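Subject: Re: [renidari] 1481 episodes, ready to train on

On 08/03/2018, the Bilov group wrote:

> We now have 1481 hand-held gripper episodes. After filtering we kept all but 54, and the policy does better with every batch. We see no reason to wait for November.

I do see a reason. What did the filter check? If it only looked at length and tracking, frames like the first one below pass straight through.
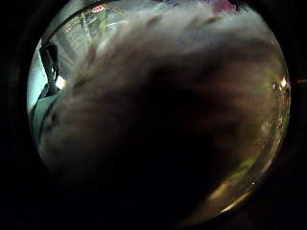
*Mostly dark blur, a bit of strap and teal at upper left.*

I can't find an object to grasp in it. If a policy learns from that, I'd like to know what it learned. The Dalen score doesn't tell me, and 2 test runs per batch is thin support for "better."

The second one is at least usable. The green spiky ball is clear, with the gloved thumb close by. But there's a big bright window behind it, and I'd want to see the score with such frames held out.

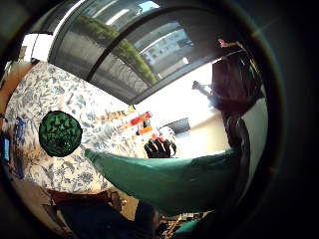 ## What I'd want before 4000

- The filter code, posted to the Romari folder
- The 54 rejects, so we can compare them with what was kept
- A run trained with the blocked views removed

Until then I'd leave the claim out of the draft.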